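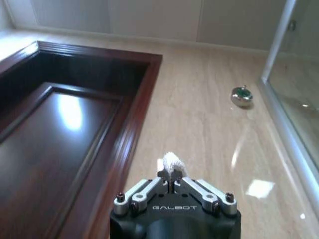
Clubs > Horcombe Tabletop > Minutes > Autumn planning

Minutes, Oct 20, 2026

Taken by me (Corinne Kapoor) because I lost the coin toss again. There: Uldis, Kęstutis, Elīna, Réka and me. We started late while Kęstutis finished his noodles.

Last time's minutes

Réka says I wrote that she "agreed" to run the one-shot night. She says she "didn't say no." I've changed it. Everything else was fine.

The Breltuvico campaign

This took up most of the evening. Elīna wants to wrap up the river arc by the holidays and then skip the setting ahead 43 years, so we'd all make new characters living with whatever the old ones left behind. I love this! Uldis doesn't, mainly because his smuggler finally owns a boat. We went back and forth for a long time (sorry, I stopped writing for part of it) and landed here: the time skip happens, the boat survives, and Uldis can play the smuggler's grandchild if he wants. He's thinking it over.

Kęstutis asked if the Melesska side group skips ahead too. Elīna said yes, or the maps stop matching. He'll tell his players before their next session.

House rules

The wound rules we tried in September are gone. Four for dropping them, one against (me – I liked limping). We're keeping the rule where you can trade a failed roll for a secret the GM gets to use later. Réka pointed out that she's owed three secrets and hasn't heard a peep. Elīna smiled in a way I didn't care for.

Uldis brought up rolling in the open. GMs can still roll behind the screen, but death rolls go on the table where we can all see them. Agreed without a vote.

The wiki

It's at 251 pages and a lot of them are one line long. Kęstutis will merge the tavern pages. Please stop making new tavern pages. The Ots page is 2,968 words and Réka wants it cut to 2,000, and since I wrote most of it I get to do the cutting. I asked if the goat festival could stay. It can, if it's short.

New players

Two people wrote in asking to join. We have room for one in Melesska and maybe one in the main group after the skip, which seems like a kinder time to start than halfway up a river with everybody mad at each other. Réka will write back and send both of them the table rules, including the page on stuff we don't play out. Uldis asked us to move that page to the top of the wiki, and I did it while we were sitting there.

Snacks

Still a rotation. Elīna is next, then Uldis.

To do

Corinne – trim Ots
Kęstutis – taverns, tell Melesska about the skip
Réka – answer the new folks
Elīna – one-page handout on the new era
Uldis – decide about the grandchild

Next meeting is after the river arc ends, same place. Réka has the key.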